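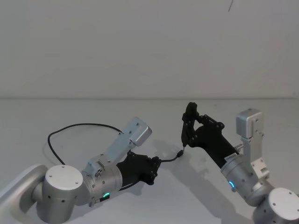

Software > Planning and control > Two-arm
Tags: handover, cable, wrist camera, force limits
25 replies · 996 views

Handover planner treats the cable as a rigid stick

kestrel_loop
Two arms, facing grippers, table between them. The task is to pass a short cable with a plug on one end from the left gripper to the right. The left holds it at the connector, the right takes the plug end low between its fingertips, then the left is meant to let go.

Planning is Tonent 3 with both arms in one planning group. Grasp poses come from Gauthier. Up to the second grasp it all behaves. Once both grippers are closed, Tonent attaches the cable to the left tool frame as a straight rigid body, and every retreat path for the right arm is rejected as a collision with the attached object. I can get round it by switching off collision checks between the cable and both grippers, but then it will happily plan a move that pulls the cable taut.

Has anyone got a cleaner way of doing this?

mudlark7
Don't attach the cable at all. Model it as a distance limit between the two tool frames. If the free length is L, reject any state where the fingertips are further apart than L minus a margin. It is cheap to check and it covers the case you care about.

kestrel_loop
Tonent only accepts path constraints on a single frame, as far as I can see from the manual.

mudlark7
Use the state validity callback. You get the full joint vector for both arms, so run the forward kinematics yourself and return false when the distance is too large. On our setup that adds very little to planning time.

ohm_and_away
I disagree with this as a general answer. A distance limit tells you the cable won't go tight. It says nothing about where the slack goes. With a stiff cable the slack bows out sideways and catches on a finger linkage, and the planner has no idea. I would keep a swept volume for the sag, even a crude one.

mudlark7
For a short cable the volume you need fills most of the gap between the grippers. You are back to every path being rejected, which is where the thread started.

ohm_and_away
Then shrink it as the grippers close in. We do it in Odorus with a chain of capsules and a bend stiffness fitted by hand. It took an afternoon.

brasstack
Before anyone fits a stiffness, what does the plug pose estimate look like? Most of the handover faults I have seen logged as planning faults were perception faults. The plug is small and black, the fingertips are black, and the segmentation merges them as soon as the gripper closes.

4 people found this useful 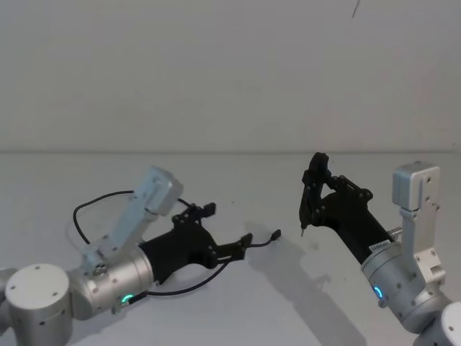
Page 2 of 3

kestrel_loop
Fair point. I went back through the logs. Out of 148 attempts the plug estimate was lost at the second grasp in more than half, and the tracker carried on reporting the last pose with no change in confidence. The estimate comes from the wrist cameras through the Vollwood driver.

Finding the connector when it is lying on the table is fine. Dark on pale grey, plain background, no trouble. It only goes wrong between the fingertips.

brasstack
Then the planner is being given a stale pose and you are tuning the wrong thing. Two changes:

1. Make the tracker drop confidence to zero after N frames without a fresh mask. Ours drops at 25.
2. After the left grasp, stop estimating the plug from the image alone. Take the left tool pose as a prior and search a short way along the cable from there.

ohm_and_away
Agree with 1. Number 2 assumes the cable comes out of the fingers straight, so it brings the rigid stick back in by another door.

brasstack
It is a prior with a wide spread. The image still corrects it.

pell_mell
Check the time stamps too. Vollwood stamps on receipt by default and there is a setting for stamping on exposure. With two wrist cameras on one bus the offset between them drifted enough on our machine to put the plug inside the wrong finger.

Also, for the release itself, I would drop position control. Close the right, put the left into low stiffness, back the right off a few millimetres and watch the left wrist force. If it rises, the right has a grip. If it doesn't, open and try again. You need no cable model for that step.

mudlark7
Our force reading is too noisy for a cable this thin. What threshold do you use?

pell_mell
Take the mean over a window with both arms still, then look for a step above it. A fixed threshold won't survive a change of wrist angle, as the gravity compensation is never perfect.

kestrel_loop
Update. Exposure stamps are on, stale poses are now rejected, and the distance limit is in the validity callback. I set the cap at 2,000 samples per query and it finds a retreat path within that in nearly all cases. The remaining failures are all with the right gripper coming in steeply from above.

I have not tried the capsule chain. The force check is next, once I have worked out why the left controller refuses to change stiffness while a trajectory is active.

ohm_and_away
It won't, on that controller. You have to end the trajectory, switch mode, then send a hold. Leave a gap of one cycle between the last two or it faults.

mudlark7
Could you post the callback when it's tidy? I'd like to compare the margin you ended up with - mine was picked by eye in August and hasn't been looked at since.

Shared 3 times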